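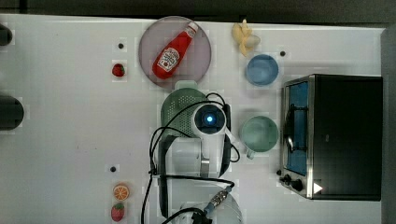

Senior Theresia Ortner Takes Over the Winter Formal

Theresia Ortner had been to one school dance before she was picked to plan one. She went as a freshman, stayed for 20 minutes and called her mom for a ride.

"The music was so loud I couldn't hear my friends," she said. "I thought, if I ever get a say in this, there's going to be a place to sit."

Now a senior at Trillow High, Ortner started work on the winter formal in October with 9 other students. Their first argument was over where to hold it. The gym was free, but half the group wanted the Asside Room downtown, which would have pushed tickets to $20. They stayed with the gym and set the price at $16.

"People were mad for a week," Ortner said. "Then they saw the price and bought tickets."

The theme took longer. Ortner wanted a train station, with a departure board by the door and benches along the wall. Her co-chair, a junior named Nguyen, wanted outer space. They put it to a vote in homeroom and the train station won by 7.

"Nguyen still painted a planet on the departure board," she said. "I left it up."

A local band, Kikon, agreed to play the first hour, and a student DJ handled the rest. Ortner asked both to keep the volume down near the benches. The DJ forgot twice and she had to walk over and remind him.

She didn't dance much herself. Most of her night went to the coat check, where the numbered tags got mixed up before the last song.

"I was handing out coats until almost midnight," she said. "One guy went home in the wrong jacket. He brought it back to the office the next week."

Ortner plans to study accounting next year. She has already given her planning binder to Nguyen.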